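Community Help > Workshop and Lab > Robots and Automation > Safety and good practice

Do we need a full written risk assessment for one small arm on a bench?

Posted by kallwood_bench, September 11, 2026

Hello all, and apologies in advance for the length of this. I help look after a shared teaching lab in Lellgate, and we are getting ready to put a small jointed arm on a bench so that it can move plates and racks about while people get on with other things. It is a light thing with a little gripper, and the supplier calls it "collaborative", which several of my colleagues have taken to mean that we can bolt it down, switch it on and carry on as before.

I am the worrier of the group. I have been asked to write "the rules" by February and I would like them to be rules that people will read. My first go came to 32 pages and I could see faces falling as I handed it round. So what do we really need on paper, and does a part-enclosed bench let us off any of it? I would also love to hear how other people deal with visitors, as we get a fair few and they all want to lean in for a look.

Thank you for reading this far!

218 people found this useful

stovero_fan

If it says collaborative you're fine. We've had ours going for ages with a sign on the door and no bother at all. Just keep the speed down. I wouldn't write anything.

mapleandsolder

I do see where the post before mine is coming from, and keeping the speed down is good advice, but please don't stop there. "Collaborative" describes what the arm is able to do - slow down, limit its force, stop when it meets something. It tells you very little about the job you have given it. A gentle arm holding a glass tube, or a needle, or a tray of something nasty, is a different matter from the same arm with empty fingers. The thing you assess is the whole job: arm, gripper, whatever is being carried, the bench and the people who walk past it.

So yes, do write it down, but you can be kind to your readers. We used to have a great fat folder at our place in Sproģis and I don't believe it was opened from one year to the next. Now we have a proper assessment kept in the office, and 2 sheets at the bench. The first sheet says who may run the arm, how to stop it, and what to do before reaching in. The second is a drawing of the layout with everything in its agreed place, and anybody who moves a rack has to put it back or change the drawing and sign it. It sounds fussy, I know, but an arm goes where it was taught to go, and a rack that has wandered a few centimetres is the commonest cause of a crash we get.

As for the enclosure, a frame with clear panels is lovely for keeping sleeves and draughts away, but only count it as a guard if it truly closes off the reach of the arm. If the arm can swing outside it, then treat the outside as part of the working area too. Stretch the arm out slowly in every direction with the gripper on, mark how far it gets, and leave a good margin for people to stand in. That answers your visitors as well - they stay behind the mark, however nicely they ask.

For the standards themselves, ISO 12100 is the general one on risk assessment and ISO 10218 is the one for industrial robots. Check that you have the current edition before you quote from it, and have a word with whoever handles safety and insurance for your building, as they may have wishes of their own.

teacosy2555

Agree with nearly all of the above. I would add three things from our own bench, learned the slow way.

Do a dry run of every new routine with empty plates and a hand by the stop button, even if it is only a tiny change. Keep a little notebook by the arm and write down every bump, including the silly ones, as after a few months you start to see which corner of the bench is giving you trouble. And do your layout and your reach checks in a simulator first if you can get hold of one. You can crash it as often as you like in there and all it costs you is a cup of tea. It doesn't replace checking on the real bench, mind you, because real tables are never quite where the model says they are.

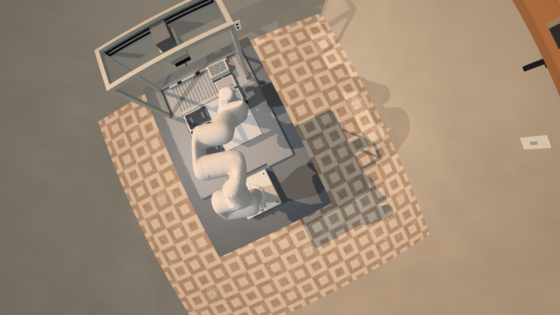
The other thing I meant to say is about cables. Tie them back with the arm at full stretch, then run it through its moves once more and tie them again where they snag. We check ours at the start of each term, along with the bolts at the base, and whoever does it puts their initials in the notebook. Good luck with the 32 pages, and do come back and tell us how short you managed to get them.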